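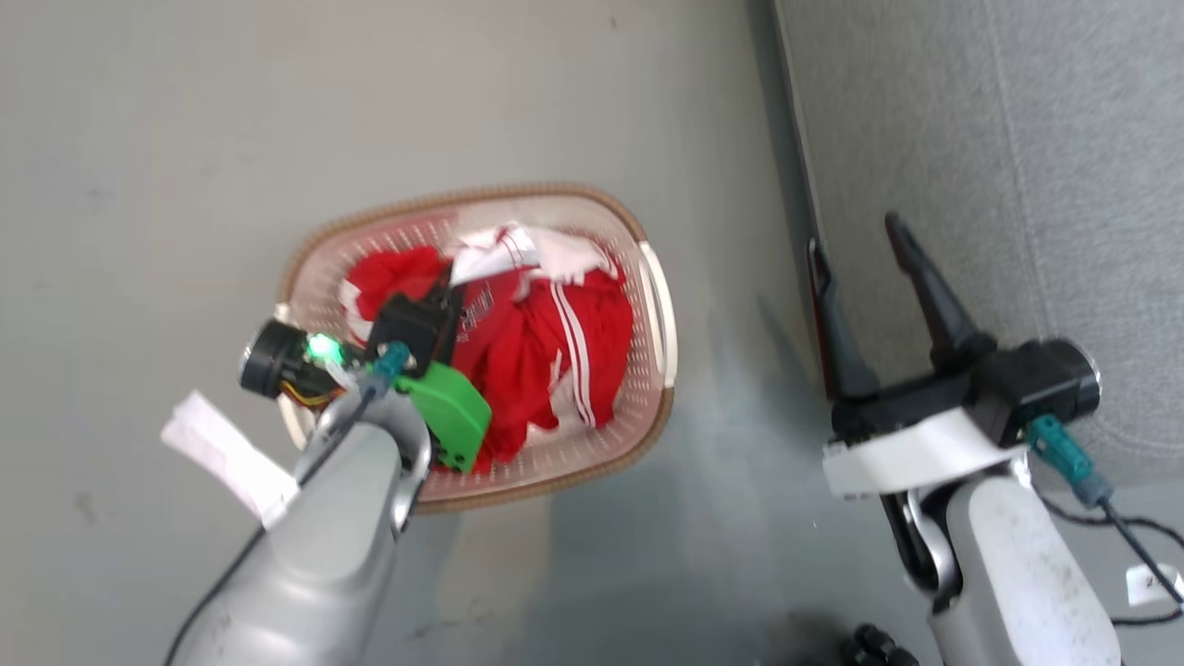
How long does washing take to dry indoors without a tumble dryer?

Overnight for shirts and thin things if there's a window open and some space between them, and the best part of two days for jeans, towels and anything with a hood.

My sister asked me this on the phone last week, having just moved into a flat with no garden and no dryer, and I gave her that answer and then kept talking for so long that she had to go and rescue her tea. So I thought I would write the rest down, for her and for anybody else who has got a damp sleeve brushing their ear while they eat breakfast.

I've been drying clothes inside for nine years now, first in the basement place in Jiang Street (dreadful, never again, the wallpaper in the hall came away in my hand) and then up here on the third floor, where at least there is a bit of a breeze. Before that I had a garden and a proper line and I took it completely for granted. My mother used to stand at the back door sniffing the air like a spaniel and announce whether it was a drying day, and she was nearly always right, and I never once asked her how she knew. I wish I had.

The first thing I'd say is that the spin matters more than anything you do afterwards. I used to wash everything on the setting the machine was on when I moved in, which was a gentle sort of spin meant for woollies, and then I'd wonder why my towels were dripping on the lino. Now I put towels and bedding through a second spin on their own. It takes ten minutes and the difference is enormous! Erhan Coşkun from downstairs told me to do that, and he used to work in a hotel laundry, so I listened. He also told me to stop filling the drum to the top, and I'm afraid I listened to that rather less.

Then there's the airer. I have been through several. The cheap one from the market folded up by itself one night with a full load on it and I thought we were being burgled. The one I've got now is a Stulley, the tall sort with wings, and it has lasted well apart from one plastic foot that went missing in October and has been replaced by a wine cork. It lives in the spare room, by the window, with the wings pointing into the room so that I can still get to the cupboard. For a while I had it in front of the radiator, which is what everyone does, and all that happened was that the side facing the radiator went crisp and the other side stayed wet and the room got no heat at all. Pull it back a good arm's length and everybody is happier.

Spacing. Oh, I could go on about spacing. You want to skip a rail between thick things. I know it looks wasteful and I know you've got another load waiting, but a crowded airer dries so slowly that you end up washing it all again when it starts to smell of old pond. Shirts go on hangers, from the top rail or the door frame, buttoned at the neck, and if you give them a good hard shake first you can very nearly get away with not ironing them. Trousers go upside down from the waistband side, I mean with the hems at the top, so the weight pulls the legs straight. Socks I used to pair up as I hung them, and I was rather proud of it, but these days they go wherever there's a gap and get sorted out when they're dry.

Hoodies are the worst. There is no good way to dry a hoodie. I drape the hood over one rail and the body over the next so that there's a kind of hammock, and turn the whole thing round at bedtime, and it's still damp at the pocket in the morning. If someone has a better method please do write in.

Now, the damp. My friend Montserrat Toledo is very firm on this and she has turned me round to her way of thinking. All that water has to go somewhere, and if you shut the door and the window it goes into your walls. I have the window open on the first notch whenever there's washing up, even in winter, and the door closed so that the rest of the flat stays warm. It felt mad to begin with, letting the heat out, but the black speckles in the corner above the curtain rail have not come back after I cleaned them off, and the bedding smells better too.

I did in the end buy a dehumidifier, a secondhand Welletti, from a man called Benedikt Hamann who was moving abroad and selling everything he had, including half a bag of rice. It was 100 pounds and I dithered over it for a fortnight. It hums. You get used to the hum. When it's on I do shut the window, otherwise you are trying to dry out the whole street, and a load of ordinary things put up after supper is ready to fold by the time I've had my second coffee. Emptying the tank is strangely satisfying, too. I use the water to flush the loo, as it isn't fit for plants or for the iron, or so the booklet says.

I should say something about timing as well. With a family's worth of clothes it's tempting to save it all up and have one enormous washing day, the way my gran did, but she had a yard and a mangle and three daughters to help carry. In a flat it's much kinder to do a small load most days. I put mine on at 5 when I get in, hang it while the potatoes are boiling, and clear the airer the next morning before work. On the days when I miss a morning it all backs up dreadfully and I find myself hanging pillowcases over the backs of chairs, over the bath, over the banister on the landing (sorry, Erhan).

Sheets deserve a paragraph but I'm not sure I have got one to give. I fold them in half over the tops of two doors and keep swapping them about. A friend swears by one of those pulley racks that goes up to the ceiling, and I do look at them with real longing, but our ceilings are low and I'd be forever walking into wet linen. Perhaps in the next place.

Anyway, that's most of what I told my sister, minus the bit where we argued about fabric softener. She uses it and I don't. It makes towels feel lovely and then they won't soak up a drop, and a capful of white vinegar in the drawer does me very nicely, and no, you can't smell it afterwards. She says you can.

I still haven't cracked the jeans. Inside out for the first night and the right way round for the second is the best I've managed, with the pockets pulled out like ears, and if they're needed in a hurry I roll them up tightly in a dry towel and kneel on the whole bundle before they go up. My knees are not keen on it. Next time I'll try to get round to woollens, as I have been promising to for ages, and I've got a green cardigan lying flat on a rack over the bath at the moment that I'm keeping a close eye on.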